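Updated 2018-03-31

# Night Train and Rail Pass FAQ

We love trains here at Pluneo, and sleeper trains most of all. You go to bed in one country, wake up in another, and somebody brings you coffee! These are the questions that land in our inbox most often about the Ravomar line and the Bistberg route. If yours is missing, write to us. We like getting mail.

## Booking

**How early can I book a sleeper?**

Tickets open 62 days before departure. Summer berths on the Bistberg route go fast, so put a reminder on your phone if you want a private cabin. Seats in the day coach are much easier and often stay open until the last afternoon.

**What's the difference between a couchette and a sleeper cabin?**

A couchette is a shared compartment with four or six bunks, a blanket and a small pillow. A sleeper cabin has one, two or three real beds, a washbasin and a towel. Couchettes are cheaper and a lot of fun if you enjoy meeting people (we've had some great late-night card games in them). For a good night's rest before a busy day, go for the sleeper.

**Can I use my rail pass?**

Yes, but the pass covers only the ride. You still need a berth reservation, and it has to be made before you board. Keep the pass and the reservation together, as the attendant will ask for both.

**Do kids pay full price?**

Children under six travel free if they share a berth with an adult. From six through 17 they pay half. One adult can bring up to three children on a family fare, and the family fare also works on the connecting bus to Nwosu.

**I booked the wrong date. Now what?**

You can change it once for free up to two days before you leave. After that there's a change fee of 26 euros per booking, no matter how many people are on it. Have your booking code handy when you call.

## On board

**How big are the cabins?**

Small! Two people can stand up at the same time if they're good friends. Bags go on the rack over the door or under the lowest bunk, and a soft duffel fits far better than a hard suitcase. Pack a little overnight bag with your toothbrush, a T-shirt and tomorrow's socks so the big one can stay put.

**Can I lock my door?**

Sleeper cabins lock from the inside with a latch and a second bolt. Couchettes have a latch only. The attendant knocks before coming in and keeps a key for emergencies. Take your wallet and passport with you to the restroom anyway.

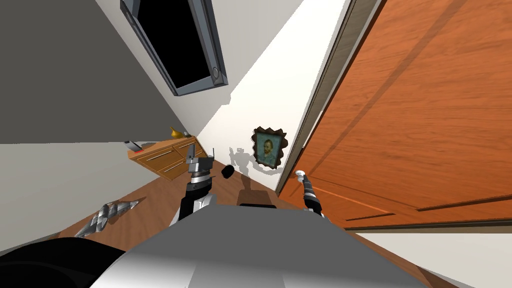
*An orange wooden door in a narrow room, computer rendering.*

**Is there food?**

There is, and it's better than you'd think. The dining car serves soup, dumplings and a very good plum cake until 11 p.m. Breakfast comes with every sleeper ticket: rolls, jam, cheese, and coffee or tea. Couchette passengers can buy the same breakfast from the attendant – order it before bed.

**Are there showers?**

Only in the deluxe sleepers. Everyone else can use the pay showers at Bistberg station, on the lower level next to the luggage lockers. Bring flip-flops.

**Will I be able to sleep?**

Most people do, once they get used to the rocking. Ask for a lower bunk in the middle of the car, where you feel the wheels less. Earplugs help a lot. There's a long stop in the small hours while they swap engines, and light sleepers tend to notice the quiet more than the noise.

## Borders and luggage

**Do I get woken up for passport checks?**

Sometimes. On most nights the attendant collects passports in the evening and hands them back with breakfast. In February there were a few weeks of spot checks, so keep your papers within reach just in case.

**Can I bring my bike?**

Yes, on trains with a baggage car. Reserve a hook when you book your berth. Folding bikes in a bag count as regular luggage and ride for free.

**What about pets?**

Small animals in a carrier are fine in any private cabin. Larger dogs need a ticket of their own, a leash and a muzzle, and you have to book the whole cabin.

**Is there a luggage limit?**

Two bags plus something small. Skis are welcome too – the Ravomar line climbs past some wonderful snow country, and the 200 bus meets the morning train and runs straight up to the lifts.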